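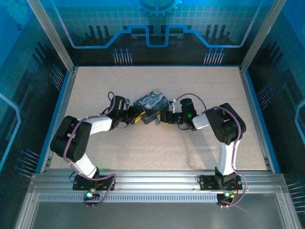
How many good runs do we need before training is worth starting? We settled on 100 for each task, checked by a person, and we don't train on less than that.

Bench notes > Two-arm cell > Collection log
Last updated: 7/17/19

Starry Night box task, both arms. Plan was to get through the last batch of handling runs and clean up the labels from May, which are still a mess. Got the runs done. Labels about half done.

Total in the Prosonen store is now 2,533 episodes over all tasks. Of today's, 6 thrown out. Two of those were my fault (let go of the leader arm before the stop tone), the rest had gaps in the joint log. The gaps all come from the right arm and all fall in the first second or so. Yoga Simanjuntak thinks the logger starts before the bus has settled. I've put a short wait in the start script and will see if it holds.

Start poses: I was getting lazy and putting the box back in nearly the same place every time. The replay plot made it plain, one tight blob right of center. Went back to the printed list of start spots and angles and followed it line by line. Slower, but the blob is spreading out.

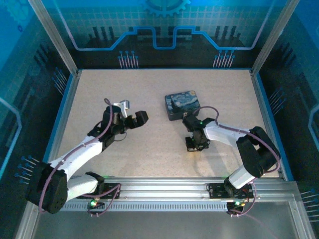 The list also needs more spots near the back edge, where the left arm has to stretch and I tend to slow down without meaning to. Slow runs are fine to keep as long as they're marked slow. What I don't want is long dead time at the start with neither arm moving — the last model learned to sit still from exactly that. Trim script now cuts anything before first motion, with a small margin.

Labels: "hold" and "two-hand hold" have been used for the same thing by different people. From now on "two-hand hold" means both grippers touching, and "hold" means one. Old files get fixed as we reach them. Clemton set first, then Jacquet.

To do
- rerun the 6 bad ones
- compare clocks on the 2 arms before the next batch
- ask Yoga where the Desis backup went
- add back edge spots to the list, print again

Recent entries
Trim script, second try
Start spots for small objects
Leader arm: sticky wrist joint
Moving the Clemton set to the new store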